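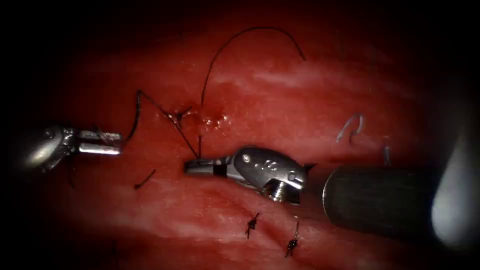
Written by Prasetyo Pillai. Reviewed by Lumturie Trajkovski. Last changed in September.

Flirncombe Suture Module

The Flirncombe Suture Module (often only "the Flirncombe") is an add-on kit for two-arm surgical robots used in training and in laboratory work. It is sold by Olmedo, a small maker of robot tools in the town of Burnby. The kit consists of a pair of grasping instruments, a control program and a set of practice tasks. It is offered for bench use only and has no approval for the treatment of patients.

Background

The first version was designed by Emiliano Cabello and Severino Collado, who had worked together on thread handling at the Flistthorpe workshop. Their early program could drive a needle through a flat pad, but it lost the thread often when one arm had to pass it to the other. The present version, which is the third, was written again from the beginning. Cabello left the project before it was finished, and Collado has been responsible for the software until today.

Function

The module performs interrupted stitches, in which every stitch is tied and cut separately. The operator marks the two ends of the incision on a screen and chooses the distance between stitches. One arm drives the needle through the tissue. The other arm takes the thread and holds it under light tension while the knot is prepared. A person can stop the program at any point and continue by hand from the console.

Thread is the difficult part of the task. It bends, it sticks to wet surfaces, and a loop can hide behind an instrument. For this reason the program compares the views of two cameras, a fixed one over the work area and a small one near the wrist of the instrument. The wrist view is closer to the stitches, but the instrument itself covers a part of it. The manual recommends to keep both views open on the console – the smaller window can be moved, but not closed. 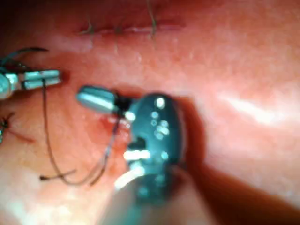

Wrist camera view: stitches across a closed incision, with the thread hanging in a loop from the left gripper.

Versions and price

The kit is sold in two forms. The basic set costs 919 dollars and contains the practice tasks and the program without the instruments, for laboratories that already have their own. The full set costs 2457 dollars. Both need a host robot, which Olmedo does not supply. Replacement jaws are ordered separately under part number 1918, and the same part fits the left and the right instrument.

Reception

Saturnino Vallejo, who tested the full set for a teaching laboratory, gave a mostly favorable report. He found the spacing of the stitches regular and the console easy to learn. He was less satisfied with the cutting step. In his tests the thread tails came out at different lengths, and small pieces of cut thread had to be removed from the tissue by hand. He also wrote that the program waits too long before it asks for help when a loop becomes tangled.

Olmedo answered that the waiting time can be changed in the settings file. Vallejo kept his remark in the report, as the setting is not mentioned in the printed manual.

Limits

The program does not plan continuous stitches, and it cannot change a needle without the operator. Strong reflections on wet tissue can disturb the thread tracking, so the manual advises to lower the light before starting and to test the tracking with a free piece of thread. Curved incisions are accepted only in the full set.

See also: Needle driver; Interrupted suture; Bench training in surgery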